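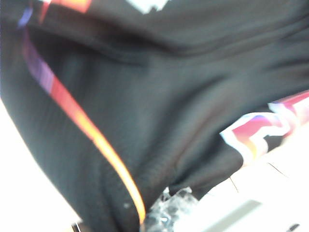 Vol. 17, No. 10

**Resting Tremor**

The tremor in Müzeyyen Uçar's left hand was recorded at 10.14. Dr Duman asked her to count backwards from 70.

"Does it stop when you sleep?"

"My husband said so. He is dead now, so I have no later data."

Duman wrote this down. She tested the wrist for rigidity, then the elbow - mild, left side only. Gait was normal apart from a reduced arm swing.

"I tune pianos," said Uçar. "I have 654 clients on the books."

"Which hand holds the lever?"

"The right."

Duman entered that as well, and asked her to tap finger and thumb together until told to stop.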